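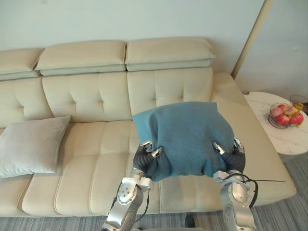
Jestton sitting room, October 2021

We love a long sofa at Jestton! Beige leather against pale blue-grey is such a restful mix, and a muted blue cushion lifts the whole thing.

Soft grey fabric, with a fine brushed texture and the grain running on the diagonal. So good next to smooth leather – we could happily have a whole room of it!

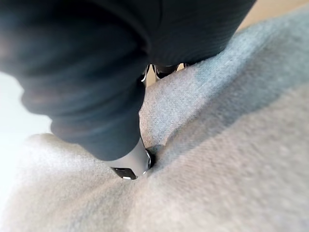
How often should cushions be plumped?
Once a day for a sofa in regular use, and give the covers a good shake every week.

More rooms: Plidov, Bulunen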